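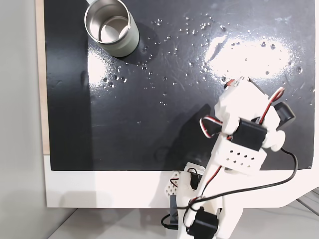 When do the new listing data display rules take effect for brokerages in the Lisach exchange?
They take effect on the first business day of November, for every office that receives the exchange's residential data feed.

Lisach Listing Exchange Issues Revised Display and Refresh Rules

PLORKSKA, 27 July 2025 - The Lisach Listing Exchange, which distributes residential property data to member brokerages in the Plorkska area, has issued a revised set of rules covering the public display of listings on member websites. The rules replace the current display policy in full.

The exchange serves 844 member offices. Of these, 812 publish listings from other brokerages on their own sites and fall under the revised rules. The remaining offices receive data for internal use only and are not required to make any change.

Refresh interval. Member sites must update their copy of the listing data at least once every four hours. The current policy permits one update per day. A listing reported as sold, withdrawn or expired must be removed from public search results at the next scheduled update. Sold listings may be kept on a separate page if the status and closing month are shown.

Attribution. The name of the listing brokerage must appear on both the search results page and the detail page, in type no smaller than that used for the property description. A contact phone number or email address for the listing brokerage is required on the detail page.

Required fields. The minimum field set for a public detail page increases to 13. Additions include year built, association fee, fee frequency and the date of the last price change. Where a seller has asked that the street address be withheld, the address field must be left blank. Substituting a nearby address or a map pin for the property is not permitted.

Disclaimer text. Each page that shows exchange data must carry the standard notice stating the source of the data and the time of the last update. The notice may be placed in the page footer. It may not be shown only in a pop-up window or behind a link.

Data feed. Technical changes to the feed were prepared by Gulosov, the exchange's data services vendor. The new fields are present in the test feed now and will be added to the production feed before the effective date. Existing field names are unchanged. Offices whose sites are run by an outside vendor remain responsible for compliance and should forward the revised field list to that vendor.

Compliance review. Site reviews will be carried out by Chevalier, an audit firm under contract to the exchange. An office found out of compliance will receive a written notice and will have ten business days to correct the fault. Access to the feed may be suspended if the fault remains after that period. Suspension does not affect an office's ability to enter its own listings.

The full text of the rules, the field list and test feed credentials are available to member offices through the document library in the member portal. Questions on the rules should be sent to the compliance desk. Questions on the feed should be submitted as a support ticket, with the office code included in the subject line.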